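Desk too deep? Wrists killing me

vaner_63
Friday, July 3, 2020
Working from home 4 months now, wrists ache by lunch. Thinking about a shallower desk so I quit reaching. Anybody done this? Also is a wrist rest worth it or junk

petkov_p
Junk. Mine made it worse – pressed right on the sore spot. Lower the chair, or get a keyboard tray.

grernthorpe974
Disagree, gel rest saved me. But you lift your hands to type, you dont park on it. Most people park.

petkov_p
So why have it then

grernthorpe974
For between typing. Resting. Its in the name

P. Hubmann
Depth isn't the problem imo. I went from a deep desk to a tiny one, same ache. What helped was elbows in, mouse closer, getting up every hour. Took about 3 weeks to notice anything.

vaner_63
How close is closer? Mouse is next to the number pad now, kinda far out. And does the mouse pad matter?

brendetti
Number pad is your problem right there. Get a short keyboard, slide the mouse in. Pad doesnt matter, any flat one. White desk people: plain pad helps with glare too, I swear.

Long white desk, pink mouse pad in the second one: 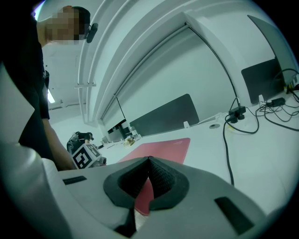
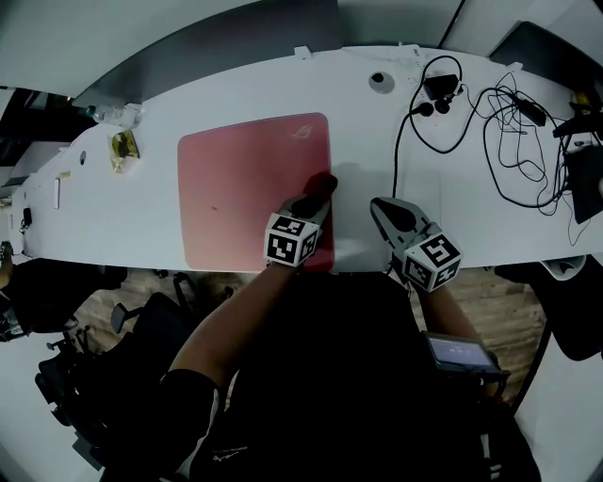

Anyway short keyboard first, its the cheap fix. If it still hurts in October go see somebody, dont wait like I did.

petkov_p
Still say lower the chair frist

vaner_63
Ok ordering the short keyboard. Chair's as low as it goes, feet already flat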